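Laundry robots at work – anyone else living with this?

suds_and_duds
17/09/2021

I do laundry at a kids' residential center, on the Darton side of town. Since May we've had a two-armed robot from Zusley in the wash room, and I want to hear from people whose jobs changed the way mine did.
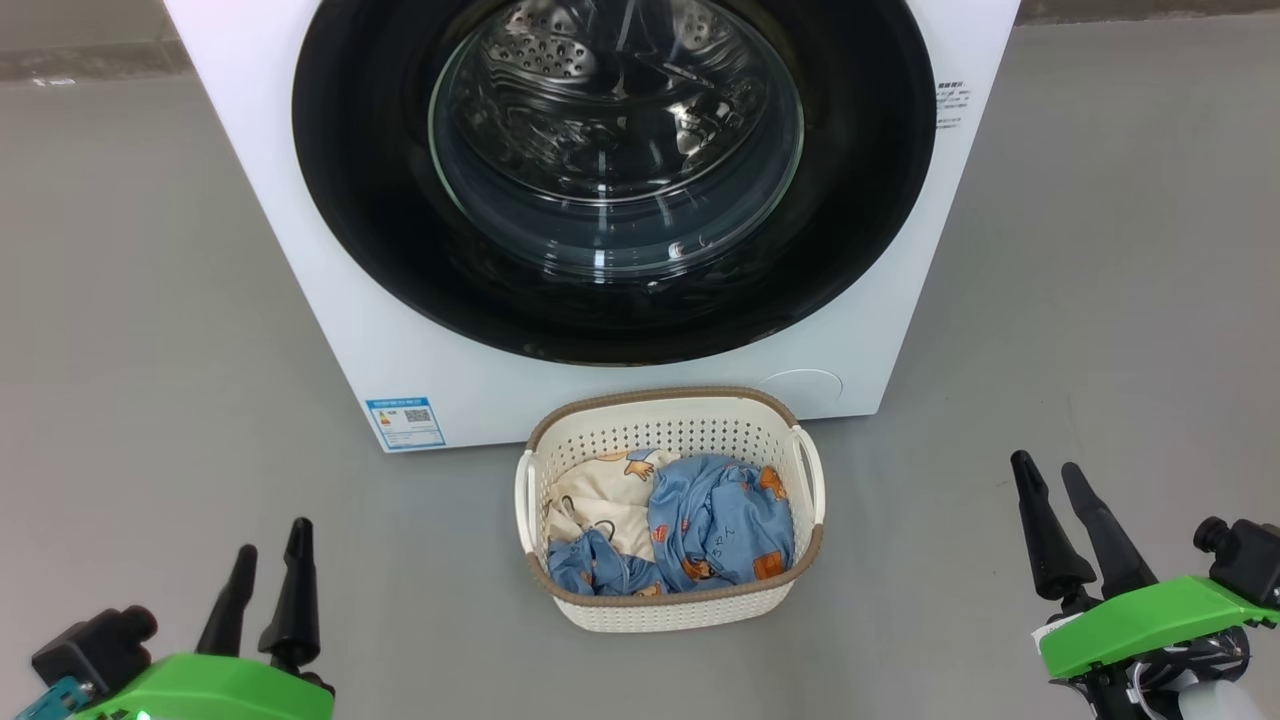

I used to load, unload, fold, and carry everything upstairs myself. Now my shift is mostly sorting, checking pockets, treating stains, and stepping in when the thing stalls. My shoulders feel great! But I used to have the radio on and get into a rhythm, and that's gone. I get called over, I fix a sleeve, I go back to sorting.

pressroom_pat

Same deal at the hotel laundry I'm in, except ours only does towels. They cut 2 people's hours the month it came in and told us it was "seasonal." Watch your schedule.

suds_and_duds

No cut hours so far. Norbert Mészáros (our supervisor) put it in writing that nobody loses shifts before next May. After that, who knows.

Eskola_Jim

I'd take the sore shoulders out of your post before complaining about the radio lol. I did 20 years in a plant laundry and my back is shot. If a machine wants to bend down to a front loader all day, let it.

pressroom_pat

Easy to say when you're retired, Jim. A good back doesn't pay rent.

Eskola_Jim

Fair. Still think you're fighting the wrong thing. Fight for the hours and let the bending go.

lintfilter403

How is it with small stuff? Kids' clothes seem way harder than towels. We tested a Nolonen unit for a few weeks and it did fine on flat items, then it would pick up one pajama leg and drag half the load out with it.

suds_and_duds

Yep, pajamas are the worst. Ours grabs a bunch and hopes for the best – usually one thing ends up hanging over the side of the basket. Socks get left in the drum, so I check every load by hand now. That check isn't on anybody's task sheet, by the way. I asked for it to be added and I'm still waiting.

lintfilter403

Keep asking. Ours counted as "idle time" on the report until somebody complained.

pressroom_pat

THIS. And did they pay you for the training?

suds_and_duds

Two afternoons, paid. I also asked for a raise, seeing as I'm the one who gets it going again. They offered a one-time $2,000 instead. I took it, but I'm bringing up the hourly rate again at my review.

Eskola_Jim

Good. Get that one in writing too.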